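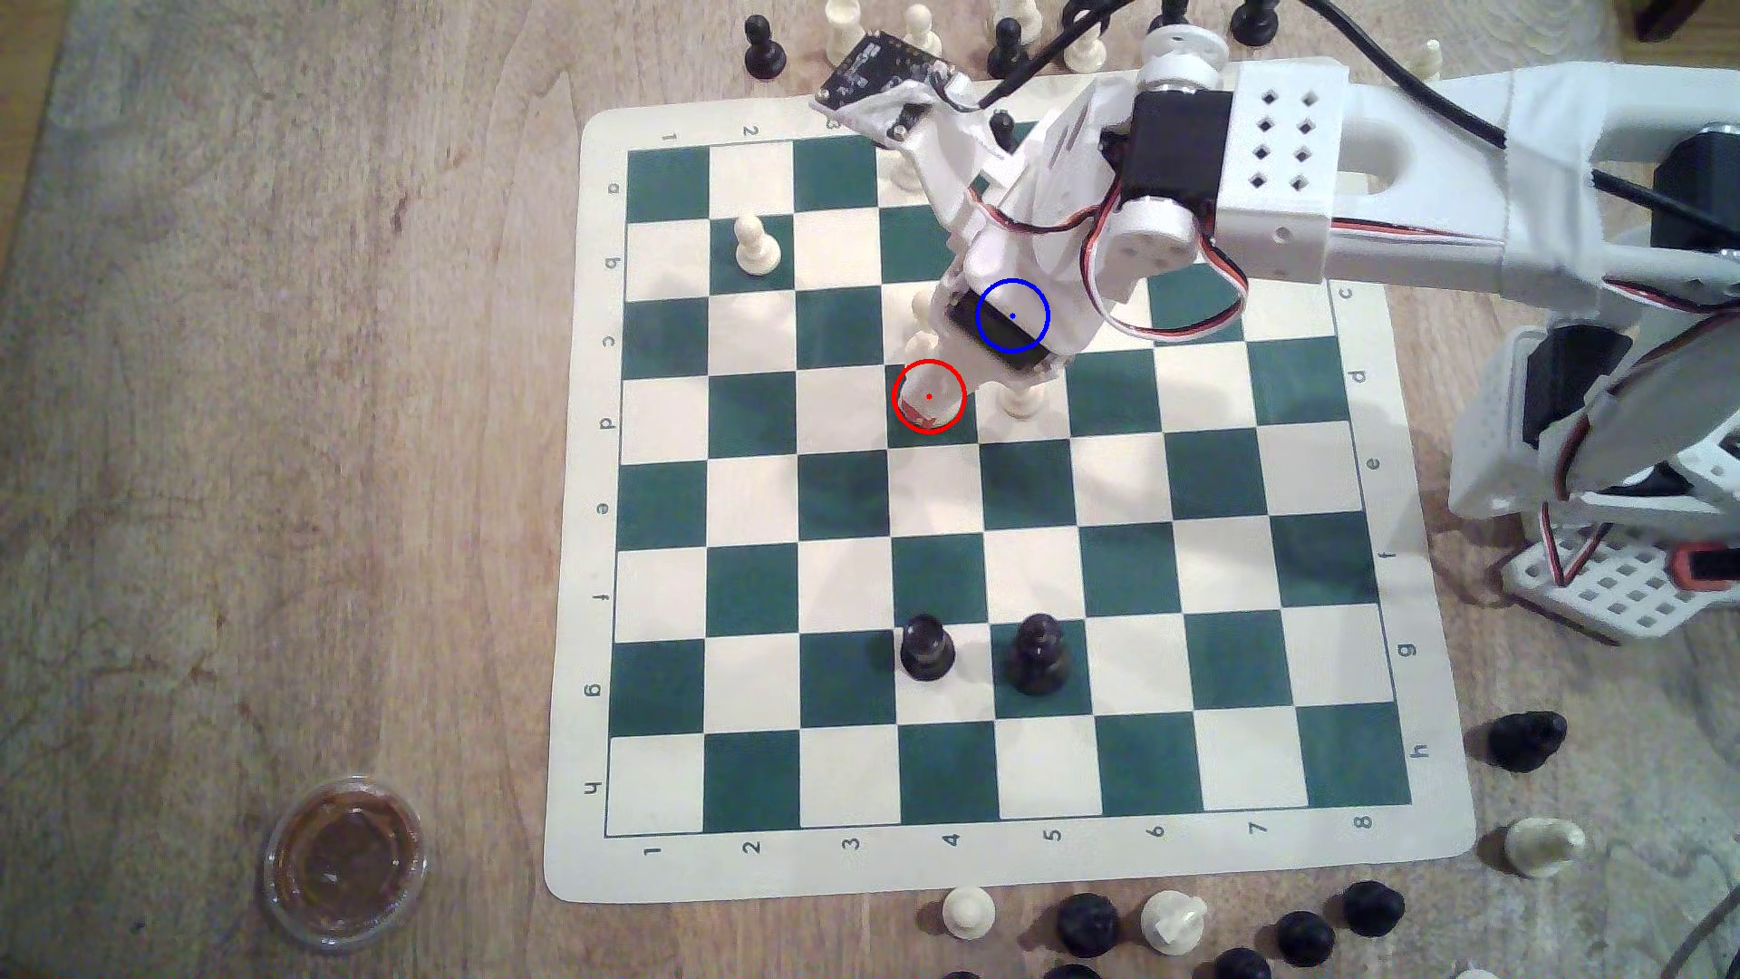 A 3D-printed arm at work over a chessboard in our sorting and packing team's training corner

About Koltton

Koltton packs and dispatches board games for small publishers. We started in March with 2 benches and now send out 1,000 boxes on a full day.

Picking loose pieces into trays used to fill whole shifts, and people went home with sore wrists. Arms now do part of that picking. The packers who did it by hand set the arms up, check the trays and deal with anything dropped or tipped over.

New starters learn on a chessboard before they move to a live order. Firdevs Akbulut runs the training, which takes 9 shifts. Leszek Tokarz looks after repairs and spare parts.

No one lost their job when the arms came in, but jobs did change. Some packers missed the old routine and moved to dispatch. Pay for bench work went up one grade.

To ask about work or a visit, contact Zerrin Aydoğan at the front office.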